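Forkham Kids
Home - Animals - Food - Space - Ask Us

Why does fruit go brown?
By Ivana Cisternas
2/15/22
66 shares - 4 comments

Cut an apple in half, leave it on a plate and soon the white part turns brown. The apple is still safe to eat. It has only met the air.

Inside the Fruit
Fruit is made of tiny parts called cells. When you cut or bite it, some of the cells break open. A substance inside them, called an enzyme, mixes with oxygen from the air and makes a brown colour. The same thing happens when you drop a pear and it gets a bruise.

Bananas go brown on the outside too. As they ripen they give off a gas called ethylene, and this can make other fruit ripen faster. An apple gives off ethylene as well.
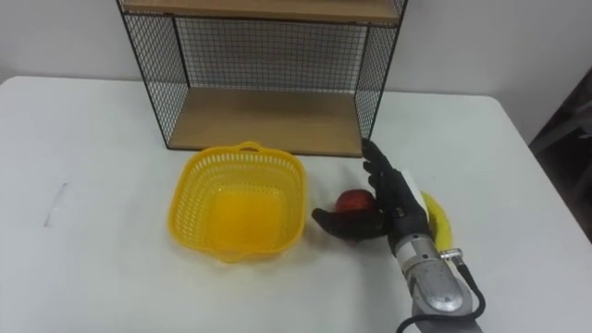

How to Slow It Down
Squeeze lemon juice over the slices. The acid stops the enzyme working so well. Cold water helps a bit - it keeps the air away.

Try cutting two slices, putting lemon on one, and looking at both after an hour.

Related
Why do onions make you cry? (146)
What is inside a seed?
How bread rises (979)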